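搜索手册内容 请输入关键词 搜索
Mar 30, 2026 作者:Cristian Usuga 审校:Segundo Arango

第8章 桌面归拢与装盒任务的设置

阅读本章之前,请先把期望放低一些。Prerkis 的销售页上写着“家务交给机器”,而我们在 Irdale 的试用间里跑下来,能放心交给它的家务还很少。装零食、收桌子这类活,人一边聊天一边就做完了,机器要做,得先由人把桌子、灯光、物品和顺序都安排好。下面的步骤写的就是这些安排。如果您算下来觉得自己动手更省事,多半没有算错。

8.1 适用范围

本章适用于已经完成第7章夹爪校准的 Nina 控制器,任务限于单张桌子上的小件包装食品。不适用于刀具、热水、敞口液体和玻璃器皿。旧版手册曾把玻璃杯列为“可选物品”,去年12月的修订已经删去,请勿参照旧版操作。

8.2 准备桌面

1. 把要装的物品集中到盒子前方,盒口敞开,盒盖不要搭在物品上。
2. 桌布拉平。夹爪贴着桌面下探时很容易连布一起夹住,控制器会把夹到布报告为“抓取成功”。
3. 玻璃杯、水瓶和盆移到工作区以外,至少离开盒边30厘米。
4. 关掉正对桌面的射灯。金箔纸和皱褶的糖纸会反光,识别框在这类表面上经常跳动。
5. 第一次试运行,物品不要超过12件。

注意:宣传视频里的物品通常一件一件隔开摆放。家里的桌子没有这样的,请按您家的真实情况来试,否则测出的成绩没有参考价值。

8.3 认识难点

零食装盒看起来简单,难处都在包装上。硬盒有棱有角,夹住哪里都差不多;软袋不同,里面的东西会移动,夹得轻了滑脱,夹得重了把饼干压碎。几袋叠在一起时,上面一袋的边缘常被认成下面一袋的,夹爪就会往两袋之间的缝里插。透明包装更麻烦,系统看到的往往是里面的食品,袋子本身的边界反而找不到。
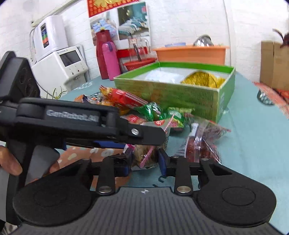
图8-1 装盒任务:张开的夹指对着一小包零食,后方为敞开的绿色礼盒。

设置抓取点时,请在软袋上选封口附近较平的位置,避开鼓起的部分。自动选点功能可以打开,但每换一批零食都要人工看一遍。Grurkness 识别包的说明称其“支持各类常见包装”,我们没有找到它对“常见”的定义,也没有在它的清单里查到扭结糖纸。

8.4 设置步骤

1. 在控制器主界面进入“任务”,新建“装盒”,不要套用“通用整理”模板。该模板默认先推后抓,会把散放的糖果推下桌。
2. 用十字光标标出盒口的四个角。盒子只要挪动过,就必须重新标。
3. 把软袋的夹持力设为低档。硬盒另建一组参数,两组不要共用。
4. 设置放置顺序:大件先放,小件后放。系统不会自己判断盒里还剩多少空位,顺序错了,它会把最后几件压在盒沿上。
5. 将单件重试上限设为8次。出厂值是不限,我们见过它对着同一颗糖反复尝试,一直到有人回来按停。
6. 先执行“空走”,确认运动路径不碰盒壁,再执行“试抓”。
7. 试抓时人要站在急停按钮够得着的地方,不要离开房间。

警告:夹爪运动时不要伸手去扶正物品。看到一袋零食歪了就想顺手拨一下,这是试用期间最常见的违规动作,审校人自己也犯过。请先按暂停,等指示灯变黄再伸手。

8.5 怎样算完成

控制器的“完成”只表示程序走到了最后一步。验收请另用纸笔记录以下各项:

- 入盒件数,压在盒沿上的不计;
- 破损和压碎的件数,袋子完好但内容已碎的也算破损;
- 人工介入次数,包括暂停、扶正、重新标角;
- 从清理桌面开始到盒盖合上为止的总时间,准备时间一并计入。

最后一项常被厂商略去。只算夹爪动作的时间,数字会好看很多,可是人在旁边忙的那段时间也是家务的一部分。建议再请一位家人徒手装一遍同样的盒子,写在同一张表上作对照。

8.6 常见情况

夹空后仍显示“已持有”:擦净指垫,重做零点。若仍然出现,把夹指闭合阈值调高一级。

糖果一次夹起两颗:暂无可靠的解决办法。可以把糖果预先分开摆放,但这等于由人做完了一半。

盒内物品被后放的顶出来:检查放置高度,并确认盒内原有的物品已经登记。系统默认盒子是空的。

连续运行14天以上:检查指垫边缘是否翘起,记录更换日期。指垫磨损后夹持力的读数会偏高,不要据此再往下调。

盒盖:本版本不支持合盖,请手动完成。丝带和封口贴纸见第9章,目前该章只有一页。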